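台面上只留四样东西

搬进这套房子之后，厨房台面一直是我最头疼的地方。台面不算短，白色，带灰色的石纹，刚住进来的时候空空的很好看。过了一个冬天，上面就堆满了：调料、没拆的信、充电线、两个不知道配哪个锅的锅盖。做饭的时候要先腾地方，腾到最后只剩一小块，切菜的时候胳膊肘会碰到别的东西。

七月份我花了一个周末把它清了一遍。清之前先定了一条规矩：每天用的留在台面上，一星期用一次的进柜子，一个月都没碰过的装箱。箱子上写了“Later”，意思是以后再说。两个月过去，那个箱子我只打开过一次，找开瓶器。

留下来的第一样东西是砧板。

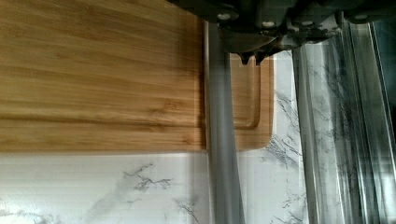
文：Rozália Gulyás
发表于2019年9月5日
分类：厨房、收拾

这块竹砧板我以前是竖着收在水槽旁边的，用的时候拿出来，用完洗了再放回去。后来发现因为拿着麻烦，很多时候我干脆不拿，直接在盘子里切西红柿，盘子上全是刀痕。现在让它平放在台面上，不再收了。

砧板边上有一圈凹槽，切西瓜和桃子的时候汁水会流进去。以前用的那块没有槽，汁顺着台面一直流到抽屉缝里，抽屉里的勺子都是黏的。有槽的缺点是洗起来要多花点工夫，转角的地方容易积东西，我用一把旧牙刷刷。洗完用布擦干，立起来晾一晚上，第二天早上再放平。立着晾这一步不要省，我上一块板就是一直平放着，背面发了黑，最后扔了。

油大概一个月上一次。我用的是食品级矿物油，倒一点在纸巾上，顺着纹路擦，过一夜再把多余的擦掉。也有人用核桃油，我没试过。

第二样是面包机，就是烤吐司的那个，不锈钢的，个头很大。要不要留它我想了很久。它占的地方比砧板还难安排，长长的一条，放进柜子要把一整层清空，而且很沉，每天早上搬进搬出不现实。我们家早饭基本就是吐司，几个人前后脚出门，一次能多烤几片确实省时间。最后还是留下了，位置挪了三次。

第一次放在墙角，插头方便，但是拿面包的时候手要伸得很远。第二次放在水槽边上，洗菜会溅到水，当天就挪走了。第三次放在砧板前面，靠外侧，才算定下来。面包在砧板上切好，转手就能放进去，烤好了再拿回砧板上抹黄油，面包屑也大多落在同一块地方，一次就能擦完。 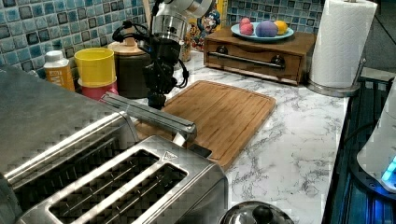 面包机在外侧，砧板挨着它，后面是蓝色的马赛克墙砖。

这样放有两个要注意的地方。一是面包机上方不能有吊柜或者挂着的毛巾，热气是往上走的。二是电线不要从砧板底下穿过去，我一开始图省事这么放过，砧板不平，切东西的时候一直晃。

不锈钢的表面很容易留手印，尤其是早上手上有黄油的时候。我试过几种办法，最后用的是最普通的：温水，一滴洗洁精，软布拧干，顺着拉丝的方向擦，再用干布擦一遍。朋友Bezawit Teshome推荐过一种叫Lustley的不锈钢清洁膏，我买了一管，擦出来是亮，可是有股味道，放在吃的东西旁边我不太喜欢，后来拿去擦浴室的水龙头了。底下的接屑盘一星期倒一次，倒之前先拔插头，等它凉透。

第三样和第四样其实是两类东西：靠墙的一排瓶瓶罐罐，还有杯子。

瓶罐以前是最乱的。我的做法是全部往后推，贴着墙砖站成一排，前面不许再放第二排。第二排一出现，后面那排就等于没有了，里面的东西过期了都不知道。那次清出来三包小茴香，都开过口。杯子之类颜色鲜艳的小东西就摞起来，摞着占的地方小，孩子也够得着。

深灰色的罐子配了一个浅色的木盖子，木盖子不能泡水，湿布擦一下就行。这种盖子时间长了会有点松，放潮气重的东西不合适。

墙砖本身也要说几句。小块的马赛克好看，缝多，油点子溅上去以后不马上擦就会留在缝里。我每天晚上收拾完，用擦台面的那块布顺手把下面几排擦一遍，上面的一个月擦一次。缝里实在脏了就用小苏打调成糊，抹上去等十分钟再刷。台面的石纹那种白色倒是不怎么显脏，咖啡滴上去要赶快擦，放一晚上会有印子。
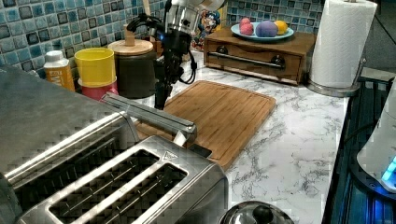
没有留下来的东西

咖啡研磨机进了柜子。我现在买磨好的咖啡粉，差别我喝不出来。

刀架送人了。刀放进抽屉，套上刀套，台面上少了很大一块。

水果盘挪到了餐桌上。放在餐桌上以后水果吃得比以前快，香蕉不再放到发黑。

厨房秤立着塞在柜子侧面。烤东西的时候才用，拿一次也不费事。

信和充电线移到门口的小篮子里。这一条执行得最差，隔几天台面上又会出现一封信，看见了就拿走。

下次想写写水槽下面那个柜子，那里面我还没敢动。Bezawit说她家的柜子是用两根伸缩杆解决的，等我去她那里看过再说。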